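Computer assembly (desktop)

23rd June | By the Mekmont reference desk

This site uses cookies to remember your reading preferences. Accept | Manage settings

Desktop computer assembly is the fitting of separate components into a case to make a working personal computer. The main parts are the motherboard, processor, memory, storage, power supply and any expansion cards. The same work in reverse, called teardown or stripping, is done when a machine is repaired, upgraded or broken down for parts.

Work area

Assembly is normally done on a flat bench with the tower case laid on its side and the side panel off. In this position the motherboard lies level and parts can be pressed straight down into their sockets. Loose components are kept in a parts tray, which may be a shallow anti-static box or a fixture with a shaped pocket for each item. Fixture trays are common in repair shops and training centres, where the same parts are handled many times over.

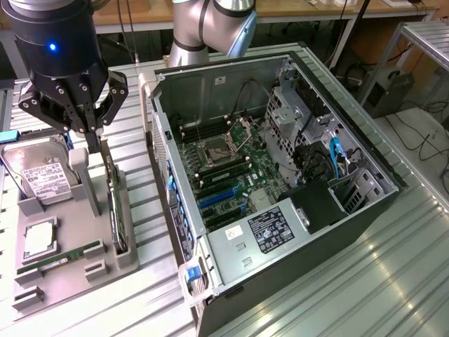
Hard drive, processor and memory module in a grey fixture tray beside an open tower case.

Storage drives are named by their form factor. The 3.5-inch hard drive is the usual size for desktops and the 2.5-inch size is used mainly in laptops. The printed label on the top cover generally carries the model, capacity and serial number. Drives should be gripped by their sides, and the exposed circuit board on the underside should not be touched.

Processor

The processor sits in a socket on the motherboard and is held by a metal retention frame, closed with a lever. To fit it, the lever is released, the frame is raised and the chip is lowered into place without force. A marked corner shows the correct orientation. On most desktop processors the upper surface is a metal heat spreader, which takes a thin layer of thermal paste before the cooler goes on.

Memory

Memory modules are long, narrow circuit boards with gold contacts along one edge. A notch in the contact edge matches a key in the slot, so a module will only seat one way round. Capacities of 8 GB per module are typical of older office machines. Some modules have heat-spreading covers and others are left bare. Matched pairs are installed in the slots given in the board's manual, often identified by colour.

Expansion slots

PCIe slots accept graphics, network and sound cards. Some manufacturers colour their slots to set the main ones apart. A card is lined up with the slot, pushed down evenly and fastened to the rear of the case with a screw or clip.

Training and competition

Assembly is taught in many trade colleges. The Mirlow Technical Centre runs a 40-hour bench course each September, with places for 26 students. Its practice units are retired office towers supplied by Kuvham, a refurbisher that processes 1000 machines a year. Students fit and remove each component before cabling is introduced. The Cormier workbook used on the course treats memory and processor seating as separate units and leaves power supply wiring until last.

See also

Anti-static wrist strap
Motherboard form factors
Thermal paste

Recently updated

Cable management
Hard drive disposal
Power supply ratings
Screw types in computer cases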